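# Cómo se le enseña a un robot a poner un cubo encima de otro

Tú aprendiste a apilar bloques antes de saber hablar. Los tirabas, llorabas un rato, los volvías a poner. Un robot no llora, pero tampoco tiene la menor idea de para qué sirve un bloque. Alguien se lo tiene que enseñar, y ese alguien necesita mucha paciencia y, a ser posible, una merienda cerca.

Podrías pensar que basta con escribirle una orden en el ordenador: «pon el cubo sobre el otro cubo». El problema es que el robot se lo toma todo al pie de la letra. ¿Qué cubo? ¿Por qué lado lo agarro? ¿Con cuánta fuerza? ¿Y si está torcido? Habría que contestar a tantas preguntas que acabarías antes ordenando tu cuarto. (Bueno, quizá no tu cuarto.)

Por eso existe otra manera: enseñárselo con el ejemplo. Una persona mueve el brazo del robot y el ordenador va apuntando cada giro, como un alumno muy aplicado que copia hasta los estornudos del profesor.
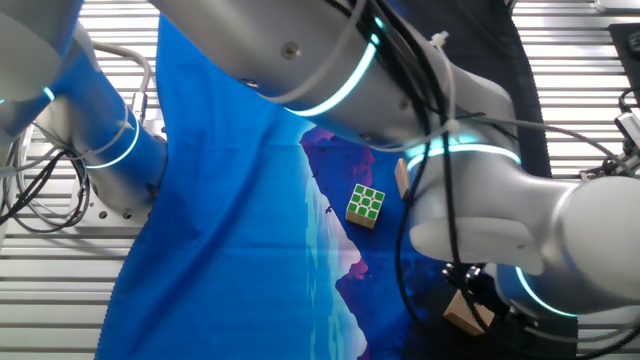 Saimi Huttunen opina que la palabra «enseñar» le queda grande al asunto: según ella, las primeras veces es el robot quien te enseña a ti lo torpe que eres cuando no puedes usar tus propios dedos. Algo de razón tiene. Vamos a ver por qué.

## Dos maneras de llevarlo de la mano

**A mano, de verdad.** Coges el brazo del robot y lo empujas con suavidad hasta donde quieres que vaya, igual que cuando alguien te agarra la muñeca para que aprendas a escribir la letra *g*. Los motores se ponen blanditos y se dejan llevar. El robot se fija en cuánto se dobla cada articulación -- el hombro, el codo, la muñeca -- y lo guarda en su memoria.

**A distancia.** Te sientas a un lado y manejas un mando. A veces es una palanca, a veces un segundo brazo más pequeño: lo que haces tú con el pequeño lo repite el grande. Parece un videojuego, con la diferencia de que los cubos se caen de verdad y no hay botón de volver a empezar. Hay que recogerlos uno mismo.

En las dos maneras pasa lo mismo por dentro. El ordenador guarda los movimientos y también lo que ven las cámaras. Así puede relacionar las dos cosas: «cuando el cubo se veía ahí, el brazo se movió así».

## ¿Y con una vez no basta?

Ojalá. Si le enseñas una sola vez, el robot puede aprender a ir a ese sitio exacto, haya cubo o no lo haya. Pellizcará el aire con una seguridad admirable.

Para que aprenda de verdad hay que cambiar las cosas de lugar. El cubo a la derecha, el cubo a la izquierda, el cubo girado, el cubo subido a otro bloque. También se pueden dejar por medio objetos que no le hacen ninguna falta, como un cubo de Rubik, o trabajar sobre una tela estampada con montañas y pájaros. El robot tiene que descubrir que las montañas no se agarran.
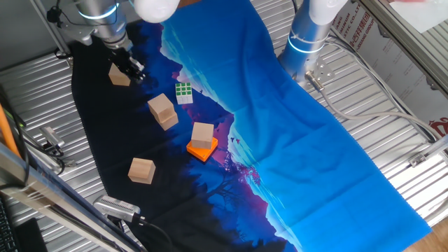

Sirkka Hakala, que se pasó un mes de noviembre entero con el mando en la mano, repitió la misma tarea 243 veces. Coger, levantar, soltar. Coger, levantar, soltar. Dice que por las noches soñaba con cubos y que en los sueños también se le caían.

Las veces que salen mal también cuentan, por cierto. Si el cubo resbala y la persona lo vuelve a coger, el robot ve cómo se arregla un error. Es una lección muy útil, y a los humanos nos sale sin ensayar.

## Lo más difícil es lo que tú haces sin pensar

Prueba esto en la mesa de la cocina:

1. Busca dos bloques, o dos dados grandes.
2. Coge uno usando solo el pulgar y el índice, muy tiesos, como si fueran una pinza.
3. Cierra un ojo y colócalo encima del otro.
4. Ahora pídele a otra persona que te diga con palabras cómo mover la mano, y tú obedece sin corregir nada. Si dice «un poquito», pregúntale cuánto es un poquito.
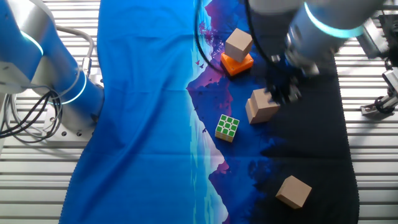 ## Cuando se queda solo

Llega el momento en que la persona suelta el mando y el robot lo intenta por su cuenta. Compara lo que ven sus cámaras con todo lo que ha guardado y calcula el siguiente movimiento, y luego el siguiente, muchas veces por segundo.

Puede que le salga. Puede que deje el cubo en el borde, y que todos los mayores de la habitación contengan la respiración por un trozo de madera. Si falla, se revisan las lecciones, se añaden unas cuantas más y se vuelve a probar después de comer.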